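Stondus on the bench: a gallery with grumbling

Ghazal asked me to put together a gallery page for the Stondus trial, on the theory that people who fund software like to look at something. Fair enough. It's hard to photograph a motion planner, though, so most of what follows is writing where the captions would usually go. If you came for glossy renders, the vendor's site has plenty.

Stondus is a planning and perception package for bin picking. It takes a point cloud, proposes grasps, ranks them, and hands the winner to a planner that is supposed to get the arm in and out of the bin without hitting the walls. The brochure says it does this for 'any object, any bin, any arm'. I've been writing arm software long enough to read that as 'our objects, our bin, our arm', and I haven't seen much to change my mind.

The demo set

Out of the box you get a scene of matte blocks, evenly coloured, with space between them. Stondus is very good at this scene. So was Jillurero, the package we were using before, and so was the script Hok-lam wrote in a fortnight with no perception licence at all. I'd ask any vendor to leave the matte blocks at home.

Shiny and clear things

The depth image is where I lose patience. Crinkled clear plastic comes back as a hole, or as a surface well below where it belongs, and the grasp ranker treats both as facts. There is a confidence value per point. The ranker doesn't read it. I filed that as a ticket and was told the behaviour was 'by design', which I believe.

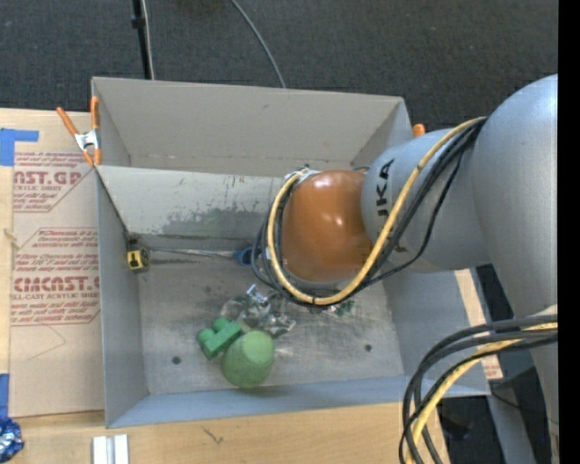
Bin walls are the next sore spot. Stondus fits a box to the bin and plans against the box. Give it sloping sides and the fitted model either eats into free space or leaves a wedge of real wall that the planner thinks is air. You can load your own mesh instead, and we did, but the loader silently recentres it. Hok-lam found that one by colouring the collision model bright pink and watching it sit beside the point cloud, well clear of it.

Cables

No model of the dress pack at all. The collision geometry covers the links and the tool and stops there, so the hoses and cables on the outside of the arm don't exist as far as the planner is concerned. The suggested workaround is to pad the wrist. Pad it enough to be honest about the cable loop and you can't reach the corners of the bin any more. Pick your favourite.

The numbers

On 6/19/18 we replayed 240 recorded scenes through the planner in simulation. It returned a path for 239 of them, and that is the figure you'll see quoted in the newsletter. Please read the next bit as well. A returned path only means the planner was satisfied with its own picture of the bin. When we checked those paths against our corrected mesh, nine clipped a wall and seven more had the wrist flip over halfway through for no reason either of us could find in the logs.

What I liked

The replay tool, without reservations. You can scrub through a run, see every rejected grasp and the term that sank it, and export the lot as plain text. Pintér, our in-house logger, should have done this years ago. Ghazal reckons the replay tool alone justifies the licence. I reckon we could write our own, but I've been saying that since before Protex was cancelled, so weigh it accordingly.

More pictures will go up once the vendor sends the patched mesh loader, promised for the end of June.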